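Why we turned down the Killthorpe rally

Last updated: 02/02/2024

I've been asked a few times why the band didn't play the rally in Killthorpe, so I'll write it down once and link to it. 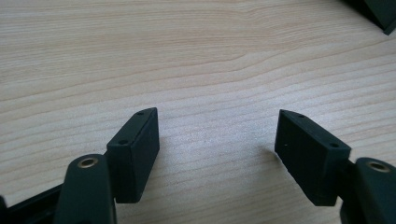
The offer came in November, from a man called Miklós Borbély who was running the campaign for the Halász list. He wanted 40 minutes before the speeches and a couple of songs after. The fee was 1,000 pounds, split between 4 of us, and they would pay for the van. We had made less than that from the whole of the autumn.

We talked about it at Edit's flat. Edit Katona plays bass and was against it from the start. Levente was for it. His view was that a plumber would fix a politician's sink without being asked how he votes, and that we should think of ourselves as plumbers. Bence said he would go along with whatever the rest of us wanted, as he does with set lists, food and motorways.

I was closer to Levente than I'd like to admit. I didn't mind most of what Halász was saying about buses and rents. I did mind the part about closing the arts centre, where we have played more often than anywhere else, and I couldn't see how to stand on his stage and then ask for a booking there in the spring.

What settled it was the contract. It said we would not make "remarks of a political nature" from the stage, at a political rally. It also said they could use our recording of Brusent in online adverts until the end of the campaign. Miklós offered to take the second bit out. He wouldn't move on the first.

So we said no, by email, and he was polite about it. They got Groluser instead, who I'm told were loud and went down well. I don't hold it against them. They have rent to pay too.

Afterwards someone posted that we had boycotted the event, and we had 138 comments under a photo of our drum kit, half of them calling us cowards and the other half thanking us for a stand we hadn't taken. Levente still thinks we should have gone. He brings it up whenever the van needs petrol.

Kornél Major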